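Menu Home Notes Small rooms Archive Contact

The small green things on a grey table

10 Jan 2024

I have promised myself to write more this year, also about small matters, so I begin with a very small one. It is about what I leave on a table and what I put away.

My flat in Kernlow has one proper room, and for a long time every flat surface in it was full. Keys, receipts, a tube of glue from Resine which I bought for one broken cup and then kept for years. In the autumn I started to clear the surfaces one after another, and I allowed on each of them only one thing with colour.

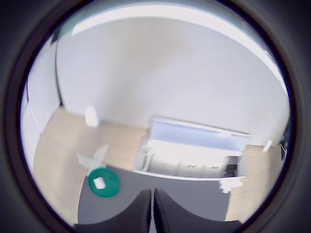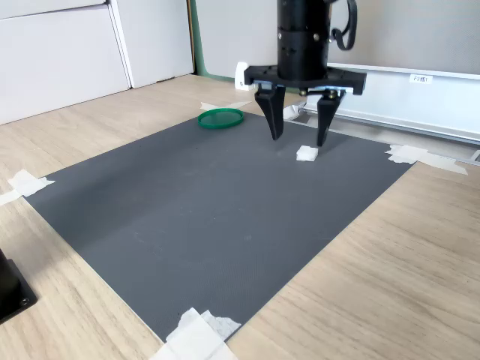
Both times: something round and green, something small and white, and grey under them.

I like this green very much. On grey it becomes stronger, and on pale wood it is more quiet. I have tried the same with red at home and it was too loud, I was looking at it all evening and could not read.

The grey mat in the second picture is fixed at its corners with white tape. I know this method well, because I did the same on my own desk before I found something better. Tape is good for a few weeks. After that the edges collect dust and become dark, and when you pull it off slowly, it still takes a little of the finish with it. If your table has a finish you care about, please try first on the underside. On my desk I now use small pads of soft rubber, and the mat stays where it is unless I lean on it with both elbows.

Then the question of the white square, cloth or paper towel. I keep one small square on the desk, folded in four, and I wipe the surface in the evening before I switch off the lamp. It takes less than a minute. I have read advice that one must have a special cloth for each material, but for a matt surface a bit of plain cotton with warm water was enough for me. Paper towel works also, only it leaves small fibres on a dark mat, and then you wipe again.

About low furniture I have changed my opinion. The white cabinet in the first picture is long and low against the wall, and I used to think such pieces were a waste of wall. I wanted shelves up to the ceiling. But a low cabinet leaves the wall free above it, and the room feels wider when you sit. I bought mine second-hand in Stirthorpe in the end. It is white too, it cost 24 pounds, and I carried it up six flights of stairs in two parts. The seller gave me the screws in an old envelope and one was missing.

What I have not solved is the top of it. A long white top invites things. Already there is a Cervantes in two volumes, which I am reading very slowly (I am on page 693 of the first one, the notes are longer than the novel), and next to it a lamp with no bulb. I move them to the floor when I clean and then I put them back, so I suppose they live there now.

In February I want to do the kitchen, where the surfaces are smaller and the things are more. I will start with the windowsill. If somebody knows how to remove old tape marks from light wood without oil, please write it in the comments - I have one corner of the desk which still looks sad.

6 comments
Share this post
1562 views

This site uses cookies to remember your settings. By continuing to read you accept this.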